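Nine years I made beds at the Undedbridge for a living, and then in May they moved me to the training room and handed me two grippers.

Inmaculada Vidal came up from the laundry on my first Thursday to laugh at me. Fair enough! I'd been the fastest on the fourth floor (20 rooms a shift, and I'm still a little vain about it), and there I was spending a whole morning on one green sheet. Pull it flat, mess it up, pull it flat again. Everything I did went off to Lurnex, so that someday their machine could do it without me.

"You're teaching it your job," she said.

"I'm teaching it corners," I said. "It's terrible at corners."

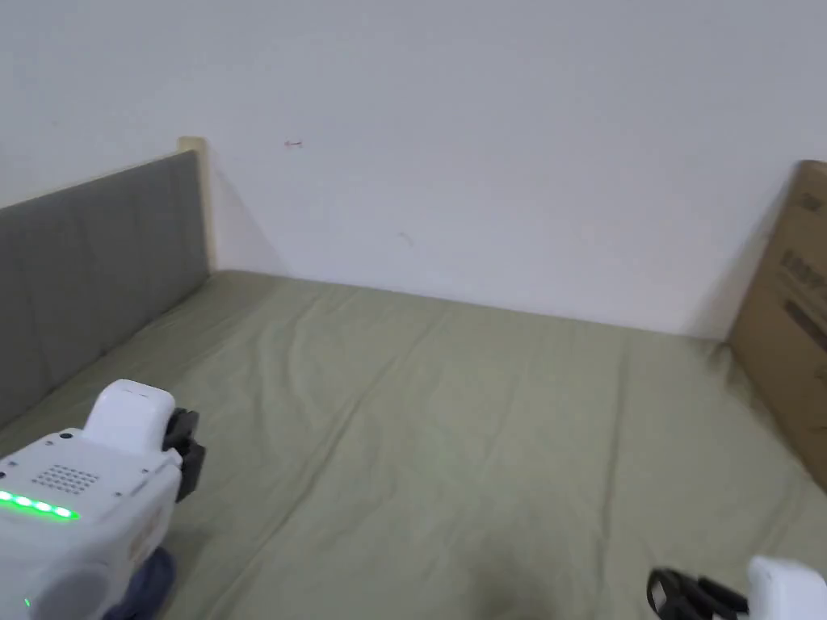 Training room, green sheet, both grippers up.

Sivaprasad Thampi kept the tally on a whiteboard by the door. When he wrote 852 he drew a little star next to it, and I was so pleased with that star that I told my sister on the phone. She asked if they were paying me more. They were, a bit. My back had quit hurting too, which I hadn't planned on.

But I missed the hallway — the carts, the radio, Inmaculada yelling my name up the stairs. Up there it was just me and the gray headboard, and some days I talked to it.

By the end of the month I'd started making my own bed at home with my elbows tucked in and my fingers pinched, like I had the things strapped to me. I caught myself at it and stood there holding the sheet.

Then I did the corners.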